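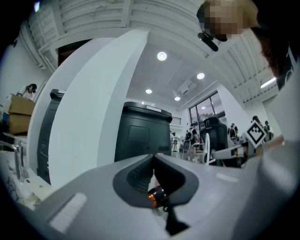 The question for this report was whether a machine can take over small chores in a shared workspace, the kind done today by whoever is closest. The chores were clearing a countertop, stacking cardboard boxes and putting chairs back in place. Rooms where these jobs come up are rarely tidy or empty. A faucet stands over a counter scattered with small items, boxes sit stacked with their flaps slightly open, an office chair is parked by the window, and people stand and sit among the equipment. A system that handles one clean table in good light has not yet met this problem.

1. Method

We split each chore into single actions (reach, grasp, lift, place, release) and logged each action as passed or failed. An action passed if it was completed without human help. Demonstrations were recorded by hand and used to train one policy per chore. The policies were named Zelley (counter), Carkov (boxes) and MacAulay (chairs). Gerrit Goossens wrote the training code. Pravesh Mnguni ran the trials and kept the log. We recorded 627 demonstrations in total and ran 117 trials after training.

A chore counted as done only if all of its actions passed in one run. This is a strict rule, and we kept it on purpose – a counter with one cup left on it still has to be cleared by someone.

2. Results by chore

Counter. Rigid items with a clear outline were picked up reliably. Thin, flat items were not. The fingers closed above them or pushed them toward the sink. Items lying against each other were often taken as one object, and the second item was then dropped.

Boxes. Closed boxes gave few problems. Open flaps did. The policy sometimes took a flap for the side of the box and gripped it, and the box then turned during the lift. Taping the flaps shut fixed this, but that step had to be done by a person, and so we logged it as human help.

Chairs. Pushing worked better than lifting. Casters made the final position hard to control, and 14 runs were stopped by hand when a chair rolled toward another piece of furniture.

3. Discussion

Single actions are mostly solved at this scale. Whole chores are not. Errors add up over a run, and the policies had no good way to notice a failed grasp and try again. We tested a retry rule based on the Imier force threshold, but it also fired on good grasps of soft items, and it was left out of the final runs.

Speed was not scored. In all 3 chores a person was faster.

4. Further work

Add a check after each grasp. Record demonstrations with open flaps and with items touching. Repeat the chair trials on carpet.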